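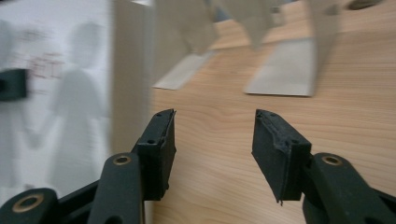 Pad failure on a hand-held gripper is the second case in this unit, and it takes up the rest of the session. Read it with your notes on slip from February. The part that failed is the finger pad, the black block at the end of each finger. Look along the bottom of the inner edge of the right pad, where the seam is slightly ragged and worn. The brass-colored bushings in the linkage are the pivots, and they come into the story later, because the first repair was made there and it was the wrong repair.

1. What happened

The Mirel runs at Ashworth use two hand-held grippers, one in each hand. The operator picks up an object with both, turns it or moves it, and puts it down. Everything the fingers do is logged, including the opening between them. In run 290 a hardcover book slid out of the right gripper during a lift and landed on its corner at the side of the table. The log showed the right gripper closed on the book the whole time, at the correct width. The operator reported a slip. The log did not.

The run was marked "operator error" and kept going. The same thing came back 3 times that week before anyone stopped the work.

2. The first diagnosis

Flakus, who supply the grippers, asked for the linkage to be checked for play. One bushing on the right side was a little loose and was replaced. The opening was then zeroed again with the fingers closed. The next session went well for 16 runs and then a book slipped.

Two things to take from this:

- A loose bushing is a real fault. Finding one does not mean you have found the fault you were looking for.
- Zeroing with the fingers closed presses the pads together. If a pad has started to lift from its backing, this pushes it flat and hides the problem.

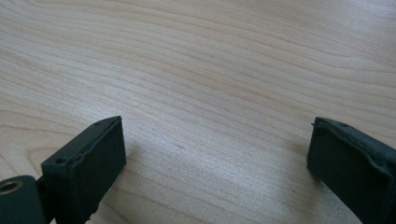

Automation Faults, Unit 3, page 13

Zeroing should be followed by an open check. Spread the fingers wide over a bare part of the table and look at both pad faces from the side. They should face each other at the same height. Press each pad sideways with a thumb. If it moves and the finger under it does not, take the gripper out of use.

3. Why the log looked right

The opening is measured at the linkage. It says where the fingers are and has no information about the pads. When the right pad began to peel, it could shift under load while the finger stayed put. Grip force went into moving the pad, friction dropped, and the book slid. A thin soft object would have hidden this for longer. A heavy book with a smooth cover is a hard test.

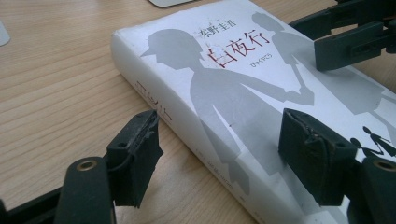
Worn edges are easy to get used to when you see them every day. The pads had been logged as "cosmetic wear, OK" on three inspections in a row. Compare the two fingers beside the novel: the left pad has a frayed, slightly torn top edge, and the right one is worn along the top as well. Under the inspection sheet in force at the time, both would pass, as the sheet asked only if the pad was present and if the screws were tight. The revised sheet (Jyoti Garg, 22 April 2023) asks about torn edges and sideways movement, and a yes to either one is a fail.

Before the discussion, write down which of these you would have checked first, and what result would have made you stop the runs: zero position, bushings, pad screws, pad bond, cable.

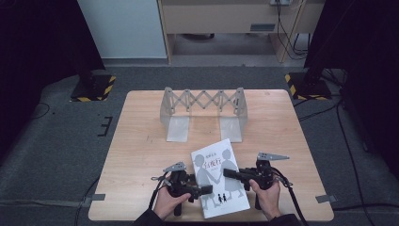

4. Cables and floor

The slipped book was the fault that got written up. The near miss came right after it, when the operator stepped back to avoid the book with a gripper still in each hand and caught a foot in a cable. There was no injury. Each gripper trails its own cable, and there are more lying loose on the carpet to the right of the table.

Rules now in use:

- If an object slips, let it fall. Do not try to catch it with the gripper.
- Stand still until it has landed, then put both grippers down on the table.
- Check the floor behind you before the first run of a session.
- Write "slip" in the run notes even if the log shows none.

5. For next time

Read the Jiditwood case and bring a one-page fault tree for run 290. Put "slip" at the top. Include the bushing branch and show the test that rules it out.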